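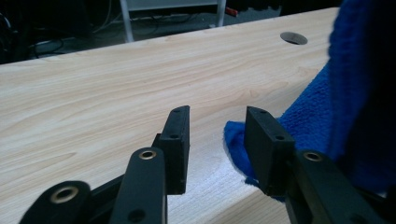
A desk, with its wood grain showing.

Search this site
Enter keywords Go

In defence of the messy desk

7 Jul 2026

My employer sent around a clean desk policy last month. It runs to 8 pages, one of them a diagram. At the close of business, it says, every surface in the Jultville office is to be returned to a neutral state, a phrase I had previously met only in connection with Switzerland and gearboxes.

I have worked at the same desk for long enough to have worn a shiny patch where my left elbow goes. In that time it has held invoices, a colour chart for a hallway I never painted, and a mug of pens of which 2 write. I could find anything on it. Ask me for last August's freight dockets and I'd have gone straight to the middle stratum, under the phone book. Now they live in a cupboard, filed by a system devised by somebody who has never needed a freight docket, and I have to apply for them like a passport.

The case for the clean desk is always made in the language of the mind. Clear surface, clear thinking. I would like to see the working on that. The clearest surface in our building belongs to the boardroom table, and I've sat through what gets thought there. It was at that table that we decided to rename the mail room Korkia, after a consultant's shortlist that also included Pustska. We still post the mail in it. Visitors ask if it's a café.

What a pile of paper does, and a filing cabinet can't, is remember the order in which you cared about things. The stuff on top is what's worrying you this week. The stuff in the middle has stopped worrying you and may have started worrying somebody else. By the time a page has sunk to the bottom it has usually been dealt with, or has dealt with itself, and a surprising share of office life is the second sort. Throw a sheet out too early and you'll have to answer it. Let it settle and the sender changes jobs.

I'll grant the other side a few things. Crumbs are real. So was the banana. There is also the matter of privacy, and if your pile includes other people's tax file numbers then by all means lock it in a drawer. My own pile was mostly carpet samples.

My dog, Cù, runs her basket on the same principles I ran my desk. Sock at the front, chewed rope behind, something unspeakable at the back for a rainy day. Every so often I wash the lot and put it back in neat order, and she gives me the look I gave the facilities manager, then spends the evening restoring it. I used to think this was stubbornness.

The policy came with a survey. There were 753 responses, which is a fair effort on a subject this dull, and the results were summarised as broadly supportive. I wasn't asked what I meant by "see attached." I'd attached a photo of my desk as it was, with the freight dockets circled.

So I've complied. My desk is now neutral every evening. The pile comes home with me in a green shopping bag and goes on the kitchen table, where it has begun, quite nicely, to settle.

Recent columns
The lift that only goes to four
Against the reply-all apology
Whose milk is it
A short history of our car park
Please hold, your grievance is important to us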